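Session 4: Small drawers and where things live

Last time we did shelves, and I promised we'd get on to drawers, so here goes. I love drawers (Mirta Sosa, who taught me this subject, couldn't stand them) but they do swallow things, and most of the homes you'll visit in April will have at least one plastic tower full of goodness knows what.

Start with the bottom drawer. People put their heaviest stuff there, or the stuff they've given up on, and I'd like you to think of it as the place for awkward shapes instead. Folding umbrellas are my favourite! They roll about, they catch on everything, and a shallow top drawer will jam on one sooner or later. Lay it on the diagonal if it won't go straight, strap done up, and check that nothing sticks up over the rim before you push the drawer home.
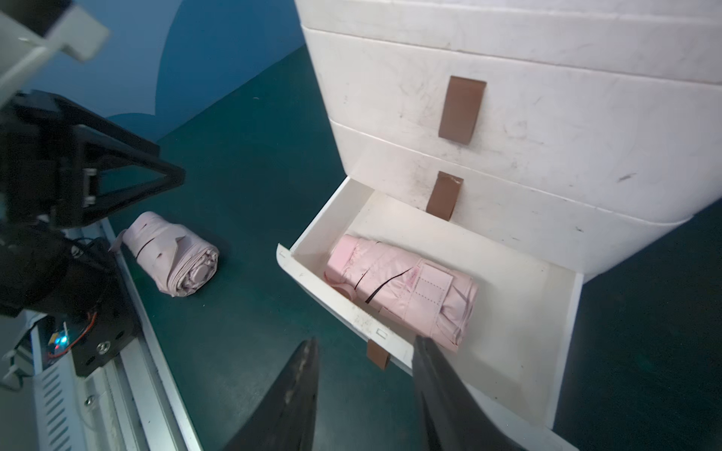

Now, pairs. If a household has two of something, say two pink umbrellas, ask whether they belong together before you put both away. One might live by the door or in a work bag. And do roll the canopy properly first, all the flaps going the same way round, or you'll be fighting loose fabric every time you open the drawer.

Scuffs on white plastic bother some clients a lot. A damp cloth and a bit of washing-up liquid will shift plenty of grey marks, though scratches are there for good and I wouldn't promise otherwise.

For next time, read page 17 of the Figueroa booklet and empty one drawer at home, any drawer you like. Agustina Gallardo has the spare copies in room 138. Bring a list of what you found, and what you put back.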